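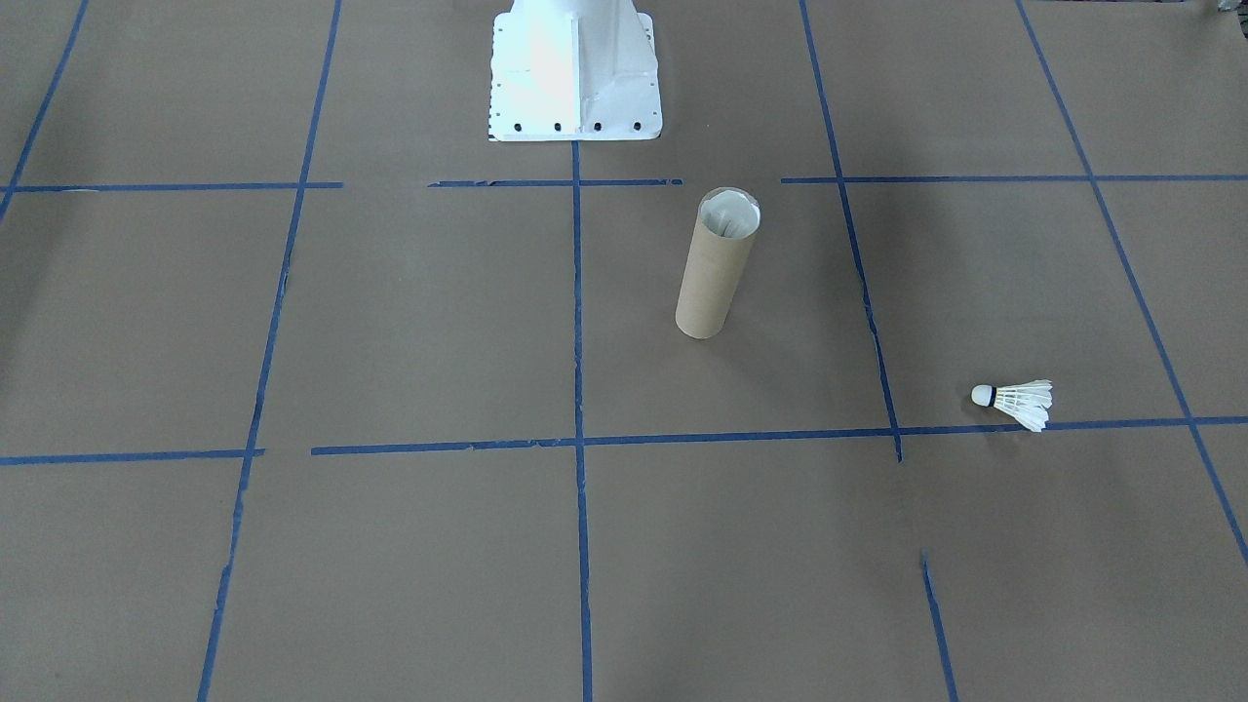 Feather shuttles wear out from the skirt inward, and most of the wear I see in my own happens in the tube. A bent barb gets pushed against the wall, dries that way, and the next shuttle down has to sit on top of it. I went through 864 feather shuttles over the last two seasons and kept notes on storage for all of them, so this post is only about storage: how they go in, how they come out, and how the tube should stand in between.

The orientation is the same for the whole stack. Every cork points the same way, and each cork nests inside the skirt of its neighbor. I load cork first, with the tube upright on a flat surface, and lower the shuttle by the feather tips until the cork meets the one beneath it. Then I let go. Pushing on the rim of the skirt to seat it is what splays the feathers, and a splayed skirt flies short.

I used to load with the tube lying on its side. That works for the first few, then the stack drifts and a cork rides up over the edge of the next skirt. Upright is slower to set up and better in every other respect. A cardboard tube will tip if you catch the rim with a feather, so keep one hand near the base — or put it inside something heavier. I use an old Kurnine mug with the handle broken off.

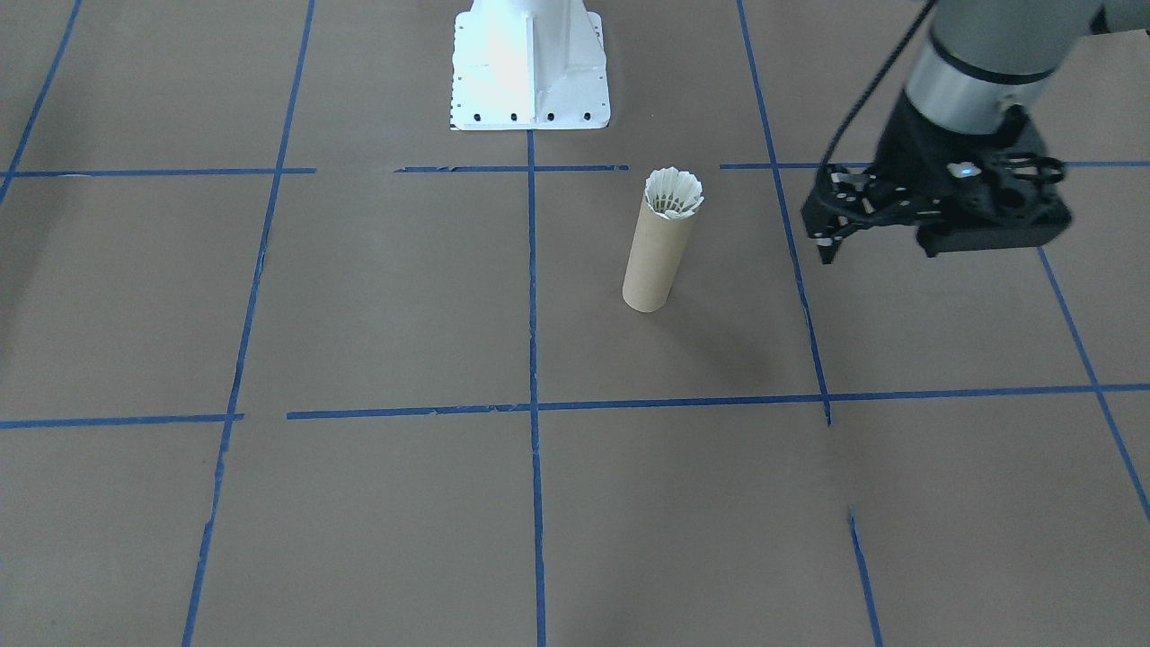 Kenneth Bañez wrote in to say that he does the opposite: he sorts first, lays every shuttle on its side in rows by condition, and doesn't touch a tube until the sorting is finished. He says loading as he goes always left him with one bad shuttle buried in the middle of a good stack.

I tried his method on a Tuesday evening with 16 shuttles and I'd mostly agree. Sorting into good, practice and scrap took longer than the loading did. My grades are simple. Good means no broken shafts and a tight thread. Practice means one broken shaft or visible fraying. A cracked cork goes in scrap whatever the feathers look like. Leave a gap between rows so that you can pick one up by the cork without dragging its neighbor along. 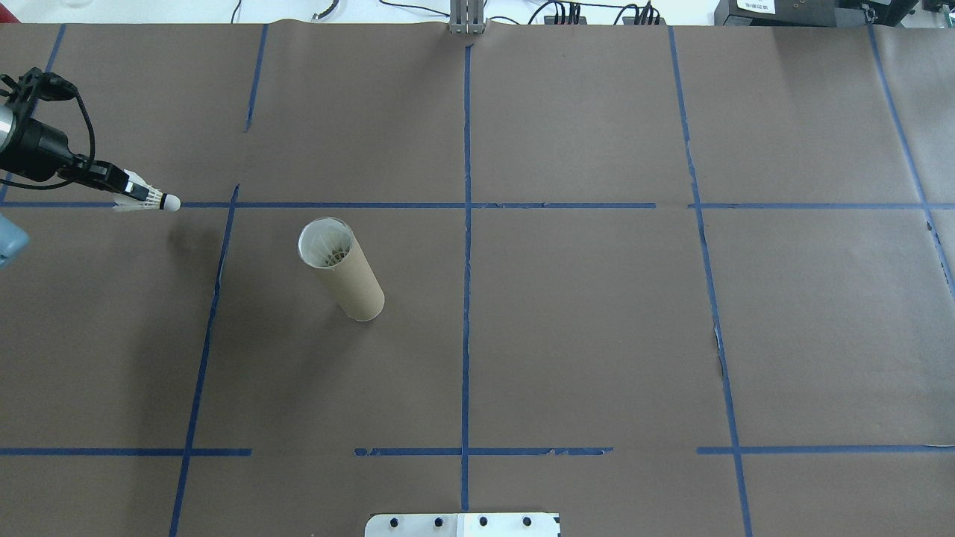 Taking shuttles out deserves the same care. Tilt the tube and let the stack slide toward the opening, then take the first one and draw it straight out along the axis. Twisting it on the way catches the barbs of the one behind. If the stack sticks, tap the base. Do not reach in with two fingers and pinch the feathers.

On humidity: I steam the Lirna shuttles the night before play and leave the Iko ones alone. The Lirna feathers are drier out of the box and snap at the shaft without it. I hold the open end over the kettle for a few seconds, cap it and stand it up until morning.

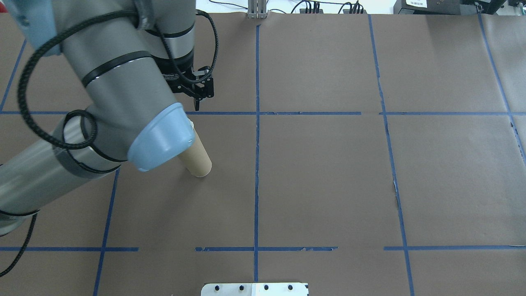
Tubes themselves I reuse until the rim goes soft. A soft rim folds inward and scrapes every shuttle that passes it. A ring of tape around the outside buys another month or two. I write the grade and the month on the cap in pencil, and the January tubes are due for a check next. The Bautista tubes are slightly narrower and I've stopped using them for anything except scrap.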